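Okay so a small thread about postcards, acrylic stands, and how I ended up caring about either of them.

I have a shoebox of museum postcards going back to a trip in October 2000-something. 31 of them are paintings. They've lived in the dark for years, which is kind of a sad life for a sunset!

Tried frames first. The Urell ones are nice enough, but you lose a strip of the picture all the way around and then you have to pry the back off every time you want to swap. I swap a LOT.

So now it's clear stands. Flat panel in front, taller panel behind, card in portrait between them. The first one to go in was the painting with the dark towers against a pink and orange sky, and all that orange and purple light on the water.

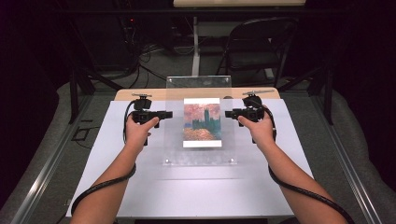
Kesura asked whether the little silver fasteners on the base bug me, because on a shelf they'd be right at eye level. Fair question, and glued stands do look cleaner.

They don't bug me though? I like that there's some hardware on it. Glued ones get that cloudy line along the joint and then you're stuck staring at it forever.

Also: keep the white border. I almost trimmed mine (had the ruler out and everything) and I'm so glad I chickened out. On a white surface it gives the colors a bit of a ledge to sit on.

Cleaning tip, microfiber cloth only. Paper towel scratched my old Silano stand in one go and I'm still mad about it.

Next up is a shelf long enough for 24 of these. Measuring tonight, send snacks.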